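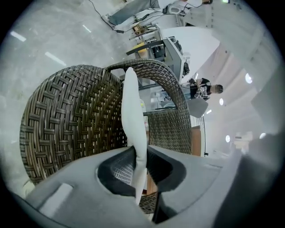

## Geflechtstühle reinigen und nachfetten

Stand: Mai 2018

Die Anleitung gilt für Sitzmöbel aus Naturgeflecht: Rattanschiene, Peddigrohr, Weide. Für Kunststoffgeflecht gelten nur die Abschnitte 1 und 2, Öl wird dort nicht aufgetragen. Papierkordel (oft als Loom verkauft) darf nicht nass behandelt werden und bleibt hier außen vor.

Zur Unterscheidung: Naturfaser hat an den Schnittenden auf der Unterseite eine sichtbare Porenstruktur. Kunststoff ist dort glatt und einheitlich durchgefärbt. Papierkordel lässt sich am Ende mit dem Fingernagel aufdrehen.

### Material

- Staubsauger mit Bürstenaufsatz, regelbar
- Flachpinsel, Naturborste, 20 mm
- zwei Eimer, zwei Baumwolltücher
- Neutralseife, z. B. Clisano Konzentrat
- Leinölfirnis oder Möbelöl ohne Farbzusatz
- Holzleim wasserfest, Schraubzwinge mit Schutzbacken

### 1. Trocken vorreinigen

Stuhl umdrehen und von unten beginnen. Der meiste Staub liegt in den Kreuzungspunkten und lässt sich in Gegenrichtung leichter lösen. Mit dem Pinsel entlang der Flechtrichtung arbeiten, gleichzeitig auf niedriger Stufe absaugen. Lose Enden nicht abreißen, sondern mit Kreppband markieren.

### 2. Feucht abwischen

1. 5 ml Seife auf 2 l handwarmes Wasser geben.
2. Tuch eintauchen und kräftig auswringen. Es darf nicht tropfen.
3. Feldweise wischen, jedes Feld sofort mit klarem Wasser nachwischen.
4. Bei Kunststoffgeflecht kann der Stuhl auch abgebraust werden.

Kein Dampfreiniger, kein Hochdruck. Beides treibt Wasser in die Wicklungen an den Beinen, wo es tagelang stehen bleibt und die Nägel rosten lässt.

### 3. Trocknen

Bei Raumtemperatur und mit Abstand zur Heizung. Eine Sitzfläche aus Peddigrohr braucht in der Regel eine Nacht, dichte Armlehnenwicklungen länger. Während dieser Zeit nicht belasten – feuchtes Rohr dehnt sich und bleibt nach dem Trocknen durchgesessen.

Leicht durchhängende Sitze aus offenem Wiener Geflecht lassen sich in diesem Schritt oft nachspannen: Unterseite gleichmäßig anfeuchten, Oberseite trocken lassen, ohne Last trocknen.

### 4. Lose Enden befestigen

Strangende anfeuchten, bis es biegsam ist. Unter den nächsten Querstrang zurückstecken, einen Tropfen Leim angeben, mit der Zwinge leicht klemmen. Fehlt mehr als eine Handbreit, muss ein neuer Strang gleicher Stärke eingezogen werden. Das Verfahren dafür beschreibt Josefien Van Acker im Kursheft der Werkstatt Plenow, Kapitel Flickstellen.

### 5. Ölen

Nur auf vollständig trockenem Geflecht. Öl dünn mit dem Pinsel auftragen, kurz einziehen lassen, Überschuss restlos abnehmen. Dunkel gebeiztes Material vorher an der Unterseite testen, manche Beizen lösen sich an. Lackierte Stühle werden nicht geölt.

**Achtung:** Mit Leinöl getränkte Lappen können sich selbst entzünden. Flach ausgebreitet im Freien trocknen oder in einem geschlossenen Metallbehälter mit Wasser lagern.

### Intervalle

| Arbeit | Innenraum | überdachte Terrasse |
|---|---|---|
| Absaugen | monatlich | alle zwei Wochen |
| Feucht wischen | halbjährlich | vierteljährlich |
| Ölen | jährlich, z. B. im Februar | zweimal jährlich |

Hinweis zur Luftfeuchte von Gunārs Šimkus: In stark beheizten Räumen wird Peddigrohr spröde und knackt beim Hinsetzen. Dann die Unterseite zwischendurch mit der Sprühflasche leicht benebeln.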